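Trindus Home Arm -- Set-up Guide
Section 7: The placing exercise

Before you ask the arm to clear a table or fill a drawer, please do this exercise. Many new owners want to start with dishes. We understand the wish, but the arm is not ready for dishes in an unknown kitchen, and in our tests at Basitz it still needed a person near for every household chore. Putting one object inside a marked area is the smallest part of such a chore. If this part is not reliable, the rest will not be.

You need: a whiteboard, a black marker, and two cubes of different colors.

1. Lay the whiteboard flat on the table. Check that it does not rock when you press a corner.

2. Draw a closed shape large enough for one cube with free space on all sides. The shape does not have to be regular.

3. Put both cubes on the board, outside the shape. Choose which one is the target.

4. Open the Minico app, select Place, and type the task in simple words, such as "put the green cube in the oval".

5. Press Start and keep your hands off the board until the arm is back in its rest position.

A green cube, a blue cube and a hand-drawn oval on the board:

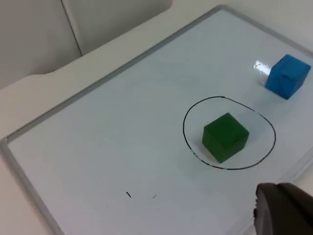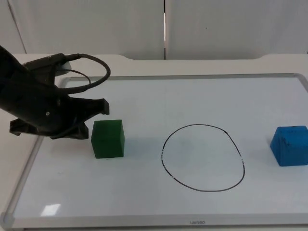
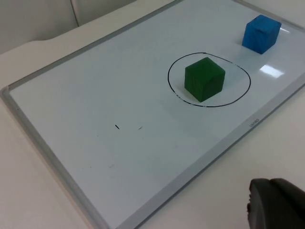
6. When the arm has stopped, look at the target cube from directly above. Count the try as good only if the whole cube is inside the line. A cube on the line is a failed try, also if most of it is inside.

7. Check the second cube. If the arm has moved it, the try is failed.

8. Put the cubes back by hand in new positions and repeat. Do at least 98 tries before you go to Section 8. You may divide them over several days -- the app keeps the count.

Note: Glare on a glossy board can hide part of the line from the cameras. If failed tries come mostly from one side of the board, turn the board or move the lamp, then run Tagle calibration again.

Note: Repair a worn line with the marker before a new series.

CAUTION: Never reach under the gripper while the status light is green. Press Pause first and wait three seconds.

What the result means

At Basitz we made 495 tries with this exercise. The failed ones came mostly after somebody had bumped the table, so please calibrate again after any bump. A good result tells you that the arm can find and place a firm, light block on a flat surface. It does not tell you that it can hold a wet glass or fold a shirt. For these chores see Section 9, where we list what we do not recommend yet.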